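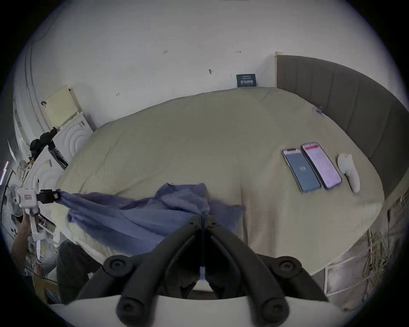
BEDDING CORNER: fold it before it goes on the shelf

Quick one from Maureen Dawber, typing this between deliveries so forgive the spelling.

The thin blue cloths. Lovely things, gauzy, you can half see through them, and they crumple if you so much as look at them. Gareth Nuttall's way of folding, which beats mine:

Spread it on a made bed. Smooth duvet, nothing lumpy under it. A plain cream or beige one is best, you can see the edges of the blue.

Take one corner and pull it out to the side. Just the one! Then the next. Dont shake it, the creases only move somewhere else.

Halves, halves again, then roll. No ironing unless it's for the window.

Phones and controllers off the bed first please. They slide into the folds and then we are all ringing each other.

The Holroyd throws are a different story, too heavy to roll, fold those flat. Up to 72 fit on the back shelves if teh piles are kept low. Two piles per shelf, no more.

Still wanted: someone for Saturday morning to help Trevor Catterall with the pillowcases. 63 of them, all to be paired. Tea provided, biscuits if Gerrit remembers.

More in August. Got to run, van's here.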